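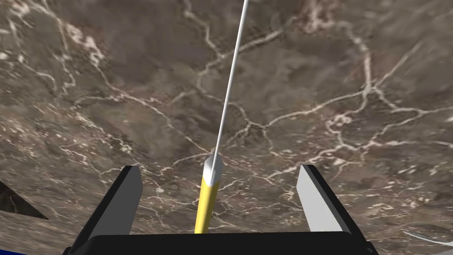 Jae-in Geum told us in her first week that a language school should feel like a kitchen, where people talk because they are busy with something together, and that she had never met a school like this before. We liked the sentence and we kept it. It is still the best short answer when somebody asks us what Zanasar is.

The longer answer is this page.

Who we are

Zanasar is a small evening school for adults who want to speak a new language in their daily life. We teach Polish, Korean and English. The school was opened in 2000 by Aniela Pawłowska, first with one course of Polish for people who had married into Polish families and could not follow the talk at the dinner table. The first group met in her own living room. The chairs were borrowed from the neighbors, and the lessons ended when the neighbors wanted them back.

Today we have two classrooms, a small library and a kitchen which everybody uses. In the last school year 163 students finished a full course with us. Many of them began as complete beginners, and a good number came back after a long break, with a little fear and a very old dictionary.

How we teach

We don't use one method from one book. A lesson usually begins with talking, even in the first week, when the talking is mostly names, numbers and pointing at things. Grammar comes after, when the students already feel that they need it. Our teachers have all learned at least one foreign language as adults, and this is a condition for working here. A teacher who remembers how it is to search for a simple word for half a minute will be more patient with others.

Homework is short. We ask for a few minutes every day – a shopping list, a message to a classmate, the weather. Longer writing is welcome, and it will be corrected by hand and returned at the next lesson.

Groups stay small, so that each person speaks many times in one evening. If a group becomes too large we divide it, also in the middle of a term, and we try to ask the students first how they would like to be divided.
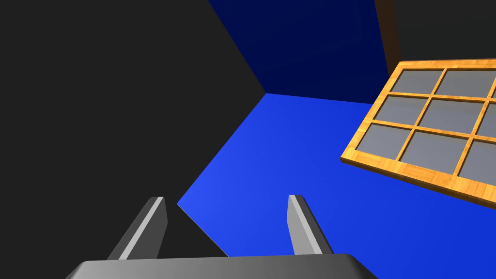 Reading time: 2 minutes

The Hovus evenings

Once in a month the school stays open late for Hovus, our conversation evening. The name comes from a mistake in an old poster, where the printer read the word "hours" in Aniela's handwriting in his own way. The posters were already paid for, and so they went on the wall.

Hovus is free and you don't have to be a student. There are tables for each language and one mixed table, where people change the language when they get tired. Beginners can come and only listen. Please bring something to eat if you can, and write on a paper what is in it.

Our library

The library has 229 books, mostly easy readers, children's stories and cookbooks. Cookbooks are borrowed more than anything else, the Korean ones especially. Students may keep a book for the whole term. We have also a shelf named Nonus for books that are too difficult for all of us at the moment. Sometimes a student takes one from there and returns it after a year, and then we are very proud.

Yook, our summer course

Yook is an intensive course in Korean for travelers and for families, led by Jae-in Geum. It covers reading the alphabet, ordering food, asking the way and speaking politely with older relatives. Registration opens in May, and the places are given in the order in which the letters and e-mails come to us. If the course is full, we will write your name on the waiting list and tell you honestly what your chances are.

Prices and discounts

The price of a course is the same for everybody in the group. Students who continue to the next level pay a lower fee, and two people from one household get a discount together. It is possible to pay in parts. Please speak with the office before the term begins, it is easier for us to arrange it then.

Visit us

You can sit in on one lesson without paying before you decide. Write to us which language interests you and what you can already say in it – one sentence is enough, and mistakes are no problem. The office is open in the afternoon, before the lessons start. If nobody answers the bell, please try the kitchen door.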